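로봇에게 주방 정리를 가르친다는 말, 반만 믿는 사람의 작업대 요령

공유 39 댓글 14

로봇 팔에 집안일 시범을 모아 주는 일을 시작한 뒤로 주변에서 자꾸 묻는다. 많이만 찍으면 되느냐고. Vukik 안내서에는 그렇게 적혀 있다. 나는 동의하지 않는다. 지난 9월까지 우리 팀이 모은 시범이 631개인데, 그중 160개는 다시 보니 쓸 데가 없었다. 팔이 잘못한 게 아니라 작업대를 차린 사람이 대충 차린 탓이었다. 그래서 같은 일을 하는 분들께 몇 가지 적어 둔다. 학습 이론은 모르고, 주방 물건 놓는 이야기만 한다.

첫째, 받침 선반은 다리가 있고 윗판에 구멍이 뚫린 것을 쓴다. 그릇을 위에 올려도 아래 공간이 남으니 낮은 카메라로도 물건이 보인다. 다만 선반 밑으로 굴러 들어간 물건은 위쪽 카메라에는 없는 물건이나 마찬가지다. 촬영 전에 허리를 숙이고 한 번 들여다보시라. 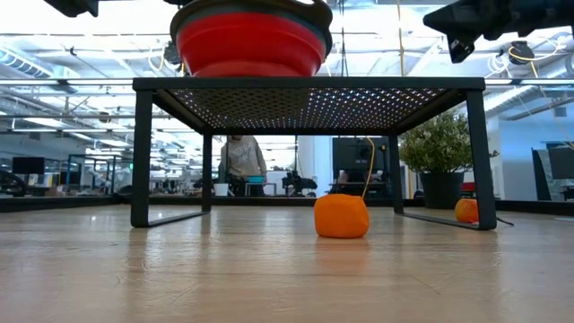

구멍 뚫린 검은 선반 위에 올린 빨간 접이식 그릇. 주황색 물건은 아래쪽에 있다.

둘째, 접이식 그릇은 편 상태인지 접은 상태인지 매번 기록한다. 사람 눈에는 같은 그릇이지만 높이가 달라지면 집게가 내려가야 할 깊이도 달라진다. 워싱턴 안드라드는 "모델이 알아서 배운다"고 하는데, 알아서 배운 것을 나는 아직 못 봤다. 기록지에 한 칸 더 만드는 데 돈 드는 것도 아니다.

셋째, 물건을 보기 좋게 늘어놓지 말 것. 처음 하는 사람은 꼭 줄을 맞춘다. 그러면 시범마다 팔이 똑같은 길로만 다니고, 나중에 하나만 옮겨 놓아도 헤맨다. 하나는 뚝 떨어뜨려 놓고, 몇 개는 서로 닿게 놓고, 하나쯤은 팔 가까이 둔다. 색이 비슷한 것끼리도 섞어 본다. 칼을 작업대에 둘 때는 날 방향부터 정하고, 물건을 다시 놓으러 손을 넣기 전에 팔을 반드시 멈춘다.

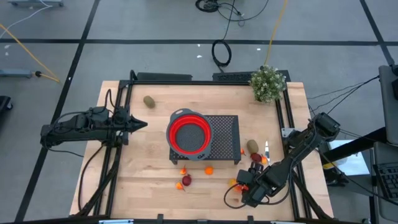 넷째는 케이블이다. 나무 상판 위에 늘어진 선은 팔이 움직일 때 작은 물건을 밀어낼 수 있다. 여유 길이는 남기되 물건 놓을 자리 쪽으로 처지지 않게 묶는다. 뇨카비 키마로는 벨크로 끈을 쓰고 나는 빵 봉지 묶는 철사를 쓴다. 둘 다 쓸 만하다.

다섯째, 실패한 시범을 바로 지우지 않는다. 떨어뜨린 것, 헛집은 것은 따로 폴더를 만들어 넣는다. 성공만 모아 놓고 성공률을 자랑하는 발표를 여러 번 봤는데, 그런 숫자는 내 주방에서는 안 믿는다.

여섯째, 상판은 마른 행주로 닦는다. 윤이 나는 나무는 천장 조명이 비쳐서, 물기까지 있으면 화면에 하얀 얼룩이 는다. 조명을 바꾸자는 의견도 있지만 행주가 싸다.

이렇게 해도 로봇이 우리 집 설거지를 해 줄 날이 가까워졌다고는 생각하지 않는다. 그래도 버리는 시범은 줄었다. 카빈다 드완이 접시 쌓기용 기록지를 새로 만들고 있으니 다 되면 양식을 올리겠다.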